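# Snack Shelf FAQ

Welcome to the snack corner at Warari! We get a lot of the same questions at the counter, so Javiera Domínguez and I wrote down the answers. If yours is missing, come and ask - we love talking about this stuff.

## Which aisle are the imported snacks and noodles in?

Aisle 4, on the white shelving past the drinks cooler. It's the one with the slotted metal posts, so you can't mix it up with the wood racks where we keep the rice and flour.

## I can't read the packages. How do I know what I'm buying?

Ask us! Aicha Saber can read most of the Chinese labels and is happy to go through them with you. For anything imported there's also an English sticker on the back with ingredients and allergens. If a sticker has come off, bring the package up and we'll look it up in the binder.

Until you know the names, go by the colors. Plenty of our regulars ask for "the teal bag with the lion" and we know exactly which one they mean.
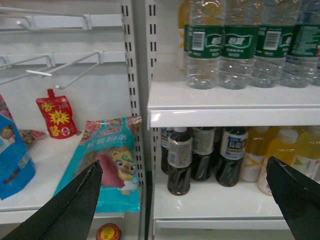

*Aisle 4: the teal lion bag by the posts, the red spout pouch toward the back.*

## Do you ever rearrange the shelf?

All the time, and it's one of my favorite jobs. Bags that stand up by themselves go to the side, big soft bags lie down near the posts, and pouches go toward the back. We tried sorting everything by country once and it lasted until September, when the noodles outgrew their spot.

## What are the wire hooks for?

Small hanging packs: dried fruit, seaweed, candy, single-serve nuts. They pull out of the backboard and go back in wherever we want them, so the layout changes with whatever came in. Bare hooks mean we're between deliveries or making up our minds!

## What's a good first thing to try?

Oh, this is the fun one. Get one bag of noodles, one salty snack and one thing you've never heard of. If you're cooking for kids, let them choose the third one by the picture on the front (cartoon characters win every time). The mystery pick is how I found the plum candy I now eat far too much of.

## How should I store noodles once the bag is open?

Dry noodles and vermicelli keep very well in a jar with a tight lid. Cut the cooking directions off the bag and tape them to the jar - cooking times vary a lot from one kind to the next. Spout pouches are different. Check the label, and if it says to refrigerate after opening, put the cap back on and do that.

## Can I order a whole case?

Yes. A case is 16 or 20 packages depending on the product, and you can mix two flavors if they come from the same supplier. Leave your name and number at the counter and we'll call when it's in.

## I took something off the shelf and changed my mind. Where does it go?

Put it back where you found it if you remember, or leave it in the basket by the register. Please don't tuck it behind something else. Javiera once found 13 packs of crackers behind the vinegar.

## Can I suggest something for you to carry?

Please do! The notebook is next to the register. A photo of the package helps a lot, front and back.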